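4.3 Fault description

The fault was first logged during the tray-to-basket transfer task, on the seventh day of bench work. The left arm stopped partway through its return to the ready pose and held position with the controller reporting a joint torque limit. The right arm, which is commanded from a separate process, did not stop. It continued its own trajectory for 2 seconds until Dagim Tekleab pressed the emergency stop. No contact occurred between the arms and no person was inside the marked area.

The risk assessment we submitted in our proposal assumed that a protective stop on either arm would halt both. That assumption was wrong. The emergency stop circuit is shared, but protective stops are handled in software, and our coordination node (named Telholm in the repository) only passed on faults that arrived with a non-zero error code. Torque limit events were reported as a state change with the error code left at zero.

4.4 Reproduction

We ran the transfer program 30 times at reduced speed with one object set and a fixed tray position. The left arm entered a protective stop in 7 of these runs. In every case the right arm kept moving. All seven stops happened while the left wrist was rotating outward over the tray, with the gripper open and carrying no load, so payload was ruled out as a cause.

Jeanine Verschueren compared the logged joint torques with the values predicted by the arm model. The error grew with wrist angle and disappeared when the tool mass was corrected. The configuration file still held the mass and centre of gravity of the gripper used by the previous year's group – a lighter unit with shorter fingers.

4.5 Corrective action

The tool parameters were re-measured and entered for both arms. Telholm was rewritten to subscribe to the state topic as well as the error topic, and any state other than "running" now halts both controllers. A heartbeat was added so that loss of the node itself has the same effect. Stop propagation was then tested by triggering a protective stop on each arm in turn, and the other arm halted each time.

The full task was not repeated until the laboratory supervisor had signed the revised risk assessment, dated October 27, 2025. Layout for the repeat trials kept the tray at the left arm's end of the mat and the wicker basket at the other, with both arms starting clear of the table.

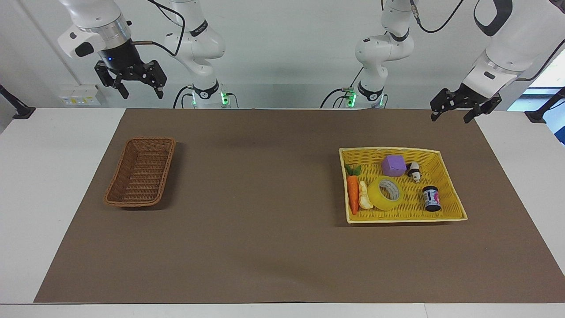
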